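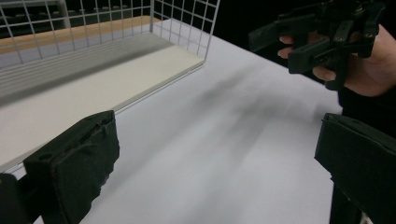
White wire basket, on the table.

Quick one before work. Went to the semi at Urneck last night and my voice is completely gone.

Sandu were awful for the first half. Couldn't get out of their own end, every kick-out straight to an Ostex player, and down by 8 at the break. Leonie Pirihi had a shocker at fullback, dropped two bombs in a row, and the bloke behind me would not let it go.

Then Traian Văduva came off the bench and it was a diffrent game. Ran straight at them. Try in the corner, missed the conversion, then another one under the posts maybe five minutes later. Mixed comp so the bench matters heaps, I've been saying this since pre-season. Six reserves and we hardly ever use them!

Pirihi redeemed herself too. Best tackle of the season, right on the line, can't believe they didn't show it on the replay.

Finished 2 points up. Some 90 people in the stand and it sounded like a thousand. Freezing, even for July. Hot chips were gone by halftime, typical.

Bart Prins is in doubt for the final, did something to his hamstring chasing a kick. Sunee Paisan could cover on the wing but I'd leave her at centre and give Veronica Dumitrescu a go. She's quick and she's earnt it.

Final's against Leltari, their ground. Need a lift if anyones driving, will chip in for petrol.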